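Gripper news from the Nindthorpe bench

Our two arms have taken up painting! I've been comparing the Kostel fingers with the Kallton ones since July, mostly on boring pegs and blocks, and I wanted a job where a clumsy hold would show up on the page. A brush is brilliant for that. Hold it too near the top and every wobble travels right down to the bristles.

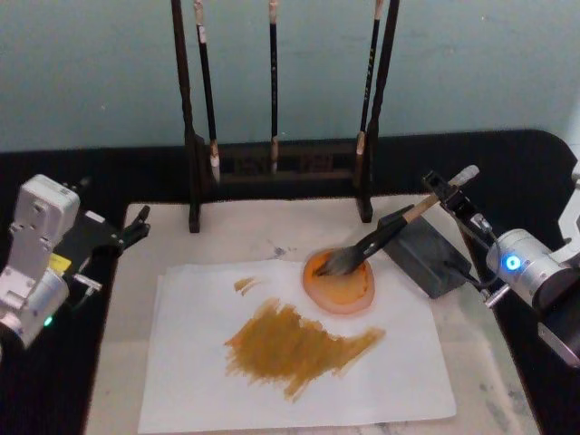 My first worry was slipping. The handle is smooth and tapered, so I've been working through grip settings 22 at a time and scribbling notes on each – my handwriting comes out of it worse than the arm's. So far I like the Kostel pair for dipping and the Kallton pair for long strokes, though I changed my mind 2 times last week and may well do it again. The Ngcobo controller has been lovely to live with, apart from one update that lost all my saved positions (back them up, please!).

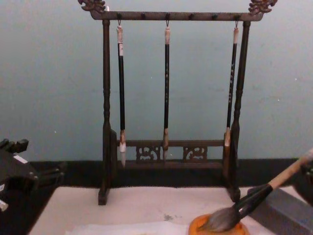 Brushes on the rack, with the big one resting on its orange dish.

Next job is picking a brush off its hook, which I'm dreading a bit. Settings and notes go up on the members' page on 14th December.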